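Bench notebook, Trernley workshop
June, Sunday entry, started 7:40 a.m.

Subject: cold-process white glue, third attempt at the slow-set recipe

Back to the Pedonham recipe again. I said after the second batch that I was done with it, and then the Cirno people sent their write-up saying they get an open time of 30 minutes with no loss of strength, and I couldn't leave it alone. I don't believe the 30 minutes. I don't believe the "no loss" either, but that one takes longer to test.

What we have so far, for anyone who hasn't read back. Batch one skinned over in the jar. Batch two stayed open nicely and then let go of the maple offcuts as soon as I leaned on them. The write-up blames "poor surface preparation" in cases like that. They always do. I planed those faces fresh and glued them the same morning.

Batch three: 274 grams of base, water to bring it to 462 grams, urea as per their table. Their table gives the urea as a percentage and doesn't say a percentage of what. I took it as a share of the dry base. If they meant the total then I'm under, and the open time should come out short. Worth knowing before anyone gets excited or otherwise.

Mixed by hand. The stirrer throws bubbles into it and I don't want to be arguing about bubbles later.

8:15. Smooth, no lumps, smells the same as the last two. A bit thinner than I like. It runs off the stick in a string and then breaks, where batch two held its string right down to the jar. I wrote "promising" next to batch two for exactly that reason, so I'm not writing it here. 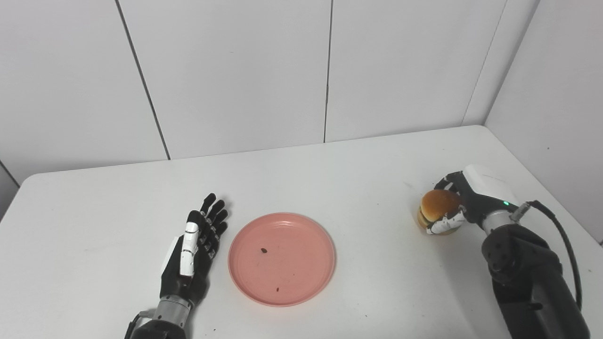 Open time is the part of this that people fool themselves about. You spread a film, you touch it, it feels tacky, you call it open. All that tells you is that there's tack on top. The film can be half gone underneath and your finger won't know. Cirno's method is a palm test, hand laid flat on the spread panel and lifted, and they score it on how it pulls. A palm down on a surface, fingers a little apart like the black hand at the left of the white table in the photo, has most of its weight in places you can't control. Mine lands on the heel and the fingertips and barely touches in the middle. Two people doing it will get two scores, and the same person will get two scores before and after lunch. I'm using paper strips with a weight on top, pulled at intervals, and looking for fiber tear. It's dull but I can compare one strip with the next.

9:05. First strips off. Good tear at five minutes, good at ten. At fifteen the tear is patchy, with bare glue showing at one end of the strip. At twenty there's almost no tear and the paper peels off clean. So we're somewhere past ten minutes and well short of 30. Same as the old recipe without the urea, as far as I can tell, and the old recipe costs less.

Possible excuses on Cirno's behalf:

The urea question above. Fair, and easy to check with a second mix.

Room conditions. They don't give theirs. Ours was dry this morning and the door was open until I noticed. A damp basement would stretch anybody's open time.

Film thickness. They say "a generous coat". I'd like to see generous in numbers. I can get 30 minutes out of anything if I put it on like cake frosting.

9:40. Glued up six lap joints from the same maple board, clamped, labeled on the end grain in pencil. Three with batch three, three with the old recipe from the brown jar. Same clamps, same order of tightening. Leaving them a full day before I touch them, and would everybody please leave them too. Last time somebody borrowed a clamp off the middle one.

Also read the Trujillo sheet while waiting. It claims the urea joints held through 1000 cycles of damp and dry. There's no mention of what a cycle was, how long, or what the plain joints did in the same box. If the plain ones also made it through, the number means nothing. I suspect they weren't in the box. I'd take it more seriously with ten cycles and a control.

To do:
Second mix with urea figured on total weight.
Shut the door this time and write down the humidity.
Set the notched spreader to one depth and use it for everything.
Find the lid for the brown jar – it's sitting under a saucer.
Ask Pedonham where the original table came from. I have a feeling all three write-ups copied it from the same place.

11:20. Wiped down, jar labeled and in the fridge on the bottom shelf. It does not look like food but I've put DO NOT EAT on it anyway. Joints come out of the clamps tomorrow, no earlier than 9:40.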